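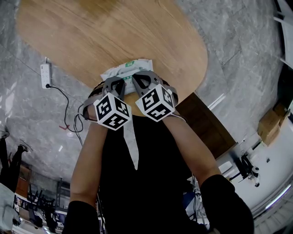 Weka pair on the packet test, one gripper on each hand.

Right, several of you asked what I make of the Weka hand-held gripper kit, so I'm doing it as a thread and you can mute me if you're not in the market for one. We've got it on trial until the end of September and then I have to say yes or no to the money.

Quick background for anyone new: we collect demonstrations of people doing ordinary handling jobs, which then get used to train arms. Up to now we've done all of it by teleoperating, and it's slow and makes people grumpy. The Weka lets you do the job with your own arms while the kit records what the jaws were up to. That's the pitch, anyway.

What you get: two grippers, the marker cubes that sit on top, a headset with its own little camera, cables (oh, the cables, I'll come to those) and a licence for the recording software. The pair with everything is 700 a month on hire. You can buy outright but the price is "on request", which always makes me want to lie down.

First impression was the weight. 227 grams more than our old Fodora ones, per hand, and I noticed it the second I picked them up. By the end of the first morning I'd stopped noticing. By the end of the first afternoon I was noticing again, in my shoulders.

The handle is a lot nicer than the Fodora though. With the Fodora you squeeze the whole fist, so anything delicate ends up crushed. The Weka has a proper trigger and you can feather it. I have small hands and could reach it fine, and Lino Bellini has enormous hands and could also reach it fine, so somebody over there has thought about hands.

The grip band did rub Lino's wrist a bit on day one. He wore long sleeves on day two and that sorted it, but I'd like a softer lining for what they're charging.

Why packets, someone will say. Because packets are horrible! A soft plastic thing with air in it slides away the moment you push it, and if you go in at the wrong angle you just chase it round the table. If a gripper can do packets it can do most of what our clients want. I've had people walk away from packets and go and make tea.

My way in, for what it's worth: pin with the left, come in low with the right, and don't close until the pad is properly under the seal. Going straight down from above is hopeless. I knew all that from the old kit but on this one I can feel when the pad has got under, and that makes an enormous difference to how many takes I bin.

Setup next. The booklet says you'll be recording in 12 minutes. I would like to meet the person who did it in 12 minutes. Our first go took most of a morning, mainly because we'd put one of the cubes on the wrong way round and the software didn't tell us, it just drew the left hand somewhere under the floor.

Once I knew what a correct cube looked like in the preview it was quick. Top tip if you're trialling one: take a phone snap of both cubes on the first day they're working and stick it up where you work. There's a tiny arrow moulded underneath but you won't spot it until you've already gone wrong.

Calibration is a little dance. Hands apart, hands together, tip, tip, turn. You feel daft the first few times and then your arms just do it. Elif Naz Soylu now does it so fast that the software complains and she has to go again slower.

The camera in the gripper sees a lot more than I'd bargained for. Wide lens, so you get the jaws and the table and also half the room and whoever is in it. Good for the training side, so I'm told, because the model gets some sense of where it is. Less good if you've got people wandering about who haven't agreed to be filmed.

So do the consent forms before you switch anything on. And check what your software does about faces before you hand files to anybody. The Weka export has a setting for it but it's off by default, which I think is the wrong way round. I've told them so. Politely!
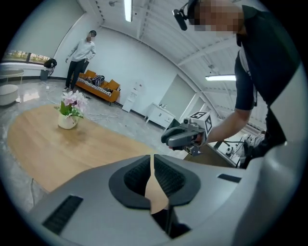
Gwenaël Besson came back to me on the lens: we hired the same kit in the spring and the wide view was the best bit of it, but keep an eye on the headset strap, ours kept creeping up and by the afternoon we were recording a lot of ceiling.

Yes to all of that, thank you Gwenaël. Strap creep is real. If your hair is at all slippery the headset wants to go walkabout. I've ended up tightening the back one first and then the top, and checking the preview each time I put the grippers down. Would I have worked that out from the booklet? I would not.

I asked their support about it and got a very nice reply saying a new strap is "planned". No date. I did get an answer the same afternoon though, and that beats Fodora, where I once waited so long for a reply that I'd forgotten the question.

Now the cables. The marketing makes it look as if you float about like a ballerina. In practice you're wearing wiring. It runs off the hand, up the arm and away, and you have to think about where it's going before you turn round. I've trodden on mine. Mirko Rizzi trod on mine too, which was worse, because I was on the other end of it at the time.

What's helped: leave slack at the wrist, fix it again near the shoulder, and agree which way round the table you're going to walk. Always the same way. If you go clockwise all morning and then anticlockwise you've plaited yourself.

There's a cable-free version on the way from Stiltov, apparently, and a few people have messaged me to say wait for that. Maybe! I've been told to wait for things before. I can't hire a thing that's on the way, and we've got jobs booked in.

Battery, since I know Horațiu Manole is going to ask: there isn't one on ours, it's all fed down the cable. Good news, it never dies in the middle of a take. Bad news, see cables.

On to the thing I like best and didn't expect to care about. The pads. They're ribbed, they pop out, and you can swap them when they wear down. On the old kit a worn pad meant sending the entire gripper back and working one-handed until it came home again. I'd pay extra for this alone and I hope Weka aren't reading.

Slight moan: the spare pads are sold by Zuccaro and not by Weka, so that's another account, another form, another delivery charge. They do fit perfectly. I just don't enjoy opening accounts.

We've been running two people at once as well, and I was nervous about that. Two sets of hands at one table means two sets of markers, and I'd assumed the tracking would get itself in a tangle over who was who. It coped. You have to give each kit its own ID in the software before you start, and after that it keeps them apart pretty well even when you're leaning across each other.
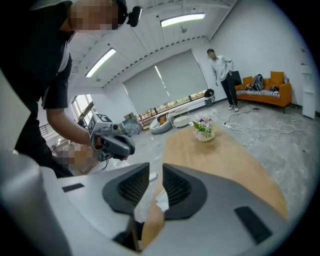

Where it does struggle is when one person's arm gets between the other person's cube and the camera that's meant to be watching it. You get a jump in the path, and you can see it plain as day in playback. Most of the jumps are short and the software fills them in, but I don't love that it fills them without asking. I'd want them flagged so I can decide.

We've got round it by talking. Sounds silly, but just saying "going in" before you reach across stops most of the clashes. Elif and I are at the stage where we do it in the kitchen.

Light matters more than I thought it would, too. Strong daylight coming in low gave us some patchy tracking on one side of the table. Blinds down a bit and the room lights on, all fine. If you've got a sunny room, test it at the time of day you'll be working and not at eight in the morning when it's lovely and even.

The software, then. Recording: simple, big button, no complaints. Naming your takes: awful. It gives every take a string of nonsense and you have to rename them one at a time afterwards. Mirko wrote a little script to do it in bulk and if you're trialling the kit, message me and I'll send it over. It isn't pretty.

Playback is good. You can line up the head view and both gripper views and scrub through them together, and it's the quickest way I've found to work out why a grab went wrong. Nine times out of ten I was coming in too high. It's quite humbling, watching yourself miss a packet from three angles.

Someone asked in my messages whether a total beginner could use it. I gave it to Lino, who'd never done any of this, and he was getting usable takes before lunch. With the teleop rig that took me days. He did hold his breath the whole time and had to be reminded to stop.

Would I buy it? Not at a price they won't tell me. Would I carry on hiring it? I think so, yes, for the packet work at least, and then look again when the Stiltov one exists in a box that I can open. If Weka knocked a bit off for a longer hire I'd sign tomorrow, and I've emailed to ask.

Things I haven't tried yet: anything wet, anything heavy, gloves under the band, and the left-handed settings, because we haven't got a left-hander. If you are one and you've used it, please shout, I'd like to know whether it's a proper mode or just a tick box.

Will add to this when I hear back on the hire price. Script requests to my messages please, I lose track of them in the replies.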